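From: Kirsten Ouellet
To: wondamard-users
Date: May 3, 2021
Subject: Re: [wondamard-users] edge tracker loses the hem on elastic

Hi Darren, hi all,

On Sunday night Darren Cropper wrote:

> I've been running the edge tracker on the clothing set from Ivthorpe and
> it's lovely on towels and tea cloths, but as soon as there's elastic it
> goes to pieces. The tracker hops from one pucker to the next and the
> grasp angle swings all over the place. I've tried turning up the
> smoothing and all that does is make it late. Is there a setting I've
> missed, or is this just what we get? Also, does the width channel mean
> anything when the cloth is bunched up between the fingers?
>
> Darren

You haven't missed a setting, and I'm so glad you asked, as I've spent most of the last fortnight on exactly this and I think we've got somewhere!

The old tracker looks for the strongest line near the fingertips and calls that the edge. On a flat hem there is only one strong line, so it works. A shirred waistband gives it dozens of short ones, all running across the band, and each of them scores better than the band itself. Smoothing can't help you there, it just averages a lot of wrong answers.

What I've put on the elastic-band branch does it the other way round. It first finds the whole patch of fine ripples by texture, then fits a single centre line through the patch, and only then asks where that line passes between the tips. The ripples become the clue and stop being the noise. Sylvie Fortin suggested it over lunch and I had a rough version going before I'd finished my coffee — it's a very small change, most of it is in band_fit.py.

I tried it on frames like this one from the Bélanger set:
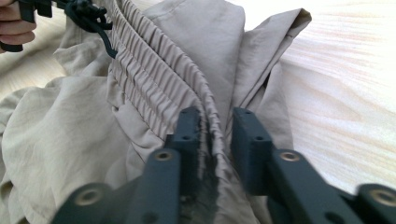

Waistband running down into the gap between the fingers, with the folded flap to the right of it.

The flap is the bit I'd like people to look at. It has a nice long straight seam and a crisp edge, and the old code goes for it nearly every time. The new one has no interest in it, as the cloth there has no ripple texture. I was grinning at my screen.

On the numbers: I ran it over 1,000 frames, and the old tracker picked the wrong line in 366 of them. The new one got that down to 50. Most of the ones left are frames where the band folds under itself and you only see a short stretch of it. I don't have a good idea for those yet. Kathleen Hayes thinks we should carry the line over from the frame before, and she may well be right, but I'd want a limit on how long it can coast.

Your other question, the width channel. It gives you the distance between the fingers and nothing more. With bunched cloth in the gap that tells you very little about how many layers you have, so please don't feed it to the planner as a thickness. Noémie Fraser has a patch that marks it as unreliable whenever a band is found, and I'd like that to go in at the same time.

To try it, pull the branch, set edge_mode to band and leave smoothing at 2. You'll need to rebuild the Pelton bindings or you'll get a rather unhelpful import error (sorry, on my list).

If you have any frames with ribbed cuffs or sock tops, please send them over. I haven't tested those at all and I'm dying to know.

Cheers,
Kirsten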